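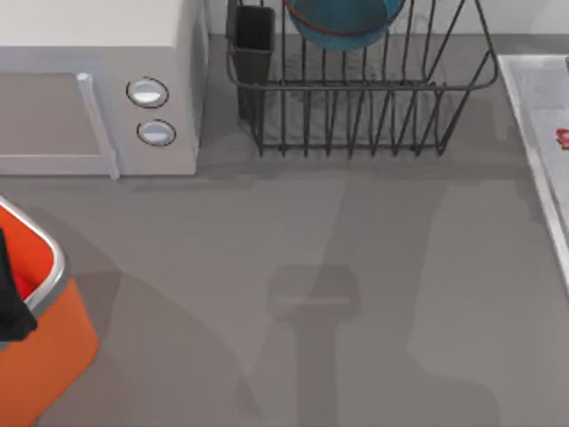 Jeanine Claeys wrote in after week 3 that she doesn't buy it: if a language has one word for blue and green, surely its speakers still see two colors, so why does the word matter?

Good objection, and I want to spend most of today on it. First, yes, they do see two colors. Hand them paint chips and they'll sort them as fine as you like. So please drop the idea (I blame magazine articles) that a missing word means a missing color.

What we're after is smaller and, to me, more fun. Sit people down, show them two chips, and time how fast they say "different." When the chips fall on two sides of a word boundary in the person's own language, they tend to be a hair quicker. Russian is the one you'll read about for Wednesday, with its separate everyday words for light blue and dark blue. It's a small effect, and if you keep people busy repeating numbers in their heads it can fade!
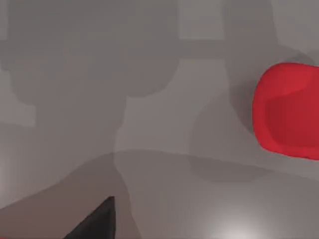 Red block on a gray surface.

Now, basic color terms. We need a test, or we'll be here all night arguing over "salmon." A basic term is a single word, it isn't a kind of some other color (so scarlet is out, it's a kind of red), it isn't stuck to one sort of thing (goodbye, blond), and most speakers know it and use it.

Try it on orange before you read on. It's a fruit too, so does it pass? Most people say yes, and I go along with them, but Treasa Foley argued no in August and I still haven't got a great comeback.
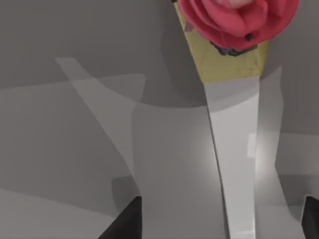

Pink is harder. By the test it ought to be a kind of red, the way sky blue is a kind of blue - and yet hardly any English speaker will call a pink shirt light red. Ask your family over the break. Write down the exact words they use, along with their age and first language, and bring at least 43 answers per group.

Reading: chapter 3, skip the appendix.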